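Housing and Interiors 110
Unit 4 handout: Planning a small entry and sitting area
Instructor: Wilmer Chávez

This unit covers rooms that serve two uses at once. Read the Arkcombe apartment case before class and bring your floor plan.
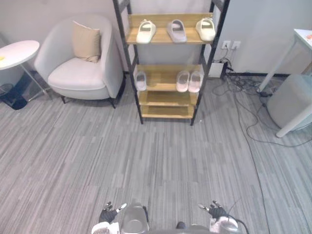
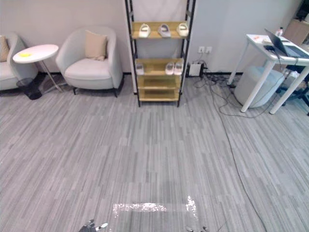 Gray carpet and a light gray tub armchair, both views.

1. Traffic paths
Draw the path from the door to every seat. Main paths should be 36 inches wide. A path between a chair and a low table can be narrower. Mark door swings on the plan first, then furniture.

2. Storage by the door
List what comes in with each person: shoes, coat, bag, keys, mail. Open shelves dry shoes faster than a closed cabinet. Heavy items go low.

3. Budget
The Arkcombe client had $3,000 for the whole room. The floor lamp cost $398 and delivery was $100. Work out what was left for seating and storage, and show your steps.

4. Terms to know
Clearance, focal point, sight line, task light, scale.

Assignment
Redraw the Arkcombe plan with one seat moved. Write 10 lines on what changed in the traffic path. Due at the start of the next class.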